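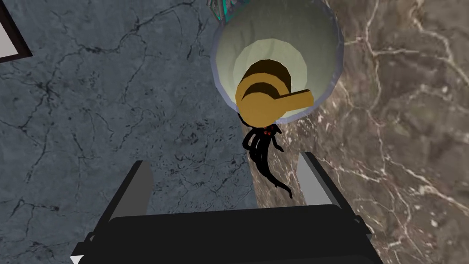
Wrist view in the sim, gripper open over the cup

Two-finger gripper or suction for small odd shapes?

I'm comparing both in simulation before I spend money and having a blast! The cup with the flat handle is my main test, plus a skinny black lizard-looking thing with a long tail. Any favorites?
Lawal Okeke, 25 Sep 2018

2 answers

Fingers, for sure. Go for the handle! I ran 3000 grasps on the Korkidell hand in August and handles were the easy part. Thin tails were awful until I cut the closing speed, then they got fun. Try 4 approach angles per object and log every miss.
Zaid Majali

suction is great on boxes, never tried a cup. what sim is that?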